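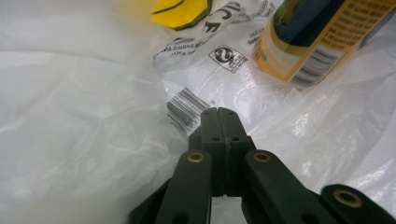 Sorting out the bag cupboard has been on my list since we moved into the flat on Selov Street, and last month I finally got stuck in. I love this sort of job! You start with one shelf and a cup of tea and before you know it you're sitting on the kitchen floor with the whole lot round your knees, perfectly happy. Most of ours turned out to be the thin white see-through sort, all crumpled, with that lovely milky look where a big soft fold catches the light and then hundreds of tiny shiny wrinkles where the plastic has been scrunched. I've become very fond of them, which I didn't expect. If you've only ever stuffed one bag inside another and shut the door quickly, I hope this page gives you a push.

I'm putting it up in the gallery section with the other cupboard jobs (the airing cupboard, the drawer of string, the shelf of jars), so the notes go in the same order as usual: what came out, what stayed, how it went back.

What came out

There were 683 bags. I know that because I counted them, and I counted them because my sister bet me a cream tea it would be under 100. It took two evenings with the radio on. I made heaps on the lino and wrote each heap on the back of an envelope, and when I added it all up I had to do it again to be sure. The cream tea was excellent, thank you.

The thin white ones were by far the biggest heap. After that came the bread bags, then the stiff carriers with proper handles, then a miserable little collection of things that had been bags once and were now mostly flakes. If you keep bags for years in a warm cupboard next to the boiler, some of them go brittle and shed bits everywhere, and you will be finding the bits in May. Get the vacuum out before you start and leave it plugged in.

I also found a tea towel from Macedo, the one with the sardines on, which I'd thought was gone for good. It was right at the back, folded up beautifully, as if somebody had put it there on purpose. (It was probably me.)

What stayed

I kept 100 in the end. Round number, easy to remember, and it fills the space nicely without anything springing out when you open the door. The sorting went like this.

Thin white ones: kept if they had no holes. The quick way to check is to gather the neck in one hand and give it a gentle squeeze, and if it stays puffed up it's a good one. They are so useful! Bin liners for the bathroom, muddy shoes, wet swimming things, wrapping round a paintbrush overnight so it doesn't dry out. I had one over the seed tray all last spring as well and the basil adored it.

Bread bags: kept nineteen, all long ones. They're the right shape for leeks and celery, and they go over a wellington boot very well if you have a foot that sticks.

Stiff carriers: kept only the ones I'd be happy to be seen with. One from the Vurotau market has a picture of a goat on it and I will never part with that.

Anything brittle, sticky or smelling of onions: out.

The rest went to the collection point at the Skollach garage shop, which takes soft plastic in a big cage by the door. I took them over in two trips on the bus. A bag of bags weighs nothing at all but takes up a whole seat, so go outside the school run if you can. Check what your own place accepts before you carry everything there, as ours doesn't want anything with food stuck to it, and a few of the bread bags had to come home again for a wash.

How it went back

I tried three ways of folding before I settled. The triangle fold is very pretty and I did a dozen that way while watching a film, but thin plastic slides about so much that my triangles had all opened again by the next day. They looked like a heap of tired samosas. It works much better with the stiff ones, where the crease holds.

Rolling was next. You smooth the bag flat on the table with the side of your hand, fold it in three lengthways, then roll it from the bottom so the air comes out at the top. Roll from the top and you get a small balloon, which is good fun once or twice. A rolled bag stands on its end in a shoe box and you can get a whole row in. I used this for the bread bags and it has lasted brilliantly.

For the thin white ones I've gone back to scrunching, and I'm not a bit sorry. They never lie flat anyway, however much you stroke them, and I've decided I like all those wrinkles. One good bag becomes the holder, and the others go in loosely by the handful. It hangs on the hook inside the cupboard door, where the apron used to be, and you just reach in and pull. My grandmother had the same arrangement in a fabric tube with elastic at each end, and I've cut out the pieces for one of those in a yellow check. The elastic is still at the shop.

A few small things I picked up along the way

Smoothing bags on a cold worktop is much easier than on a wooden table. I can't tell you why. My hand just sticks less.

If two bags are clinging together, rub the top edge between a damp finger and thumb. You can lick your finger like they do at the greengrocer's, but after the fortieth one I'd recommend a saucer of water.

Keep the bags for food and the bags for shoes apart. Mine have a clothes peg each, blue for food.

Wash them inside out in warm water with a drop of washing-up liquid, and hang them over the taps or over wooden spoons stood in a jug. The draining rack will do too, but they blow off if the window is open, and then the cat gets involved.

Don't ever keep them where small children can get at them. Ours are up high on the door for when my nephews come, and I knot any that are going in the low bin.

Set a number and stick to it. When I get past 100 now, the next lot goes straight in the box by the front door for Skollach. So far I've had one delivery to make and it was a small one.

What it's like now

The cupboard door shuts with a click! It has never clicked before. The whole bottom shelf is free, so the big stockpot has come down from the top of the wardrobe and the preserving pan is sitting inside it. I keep opening the door to have a look. I've had a go at the drawer next to it too (batteries, candle ends, the spare key for a bicycle we sold) and I'll put that up when it's finished, along with the yellow check holder if the elastic comes.

If you've got a better fold for the thin ones, do leave a note underneath, I'd love to try it. And if anyone else has a goat bag from Vurotau, please tell me which stall it was, as mine is starting to go at the handles.

Page last added to on 11th April. Other cupboards are in the list at the side.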